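Re: teleop vs. hand guiding for pick and place
by Rekier, Apr 19, 2023

I recorded 10 runs by remote control and 7 by hand guiding. Same table, same can, basket and toy fruit.

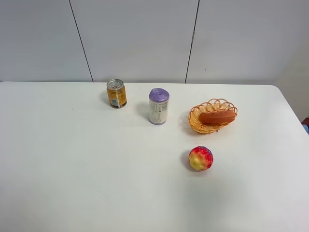 The remote runs were slower, but the paths came out cleaner.

Urban: Disagree. Hand guiding gives me better grasps.

Rekier: On the fruit, maybe. I overshoot near the basket with the remote. 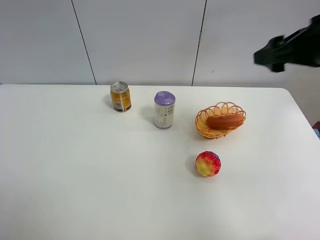
Casico asks whether the stick scaling was turned down. Mine is at a third.

Comments (1)
Sultell: Hand guiding wore my wrist out.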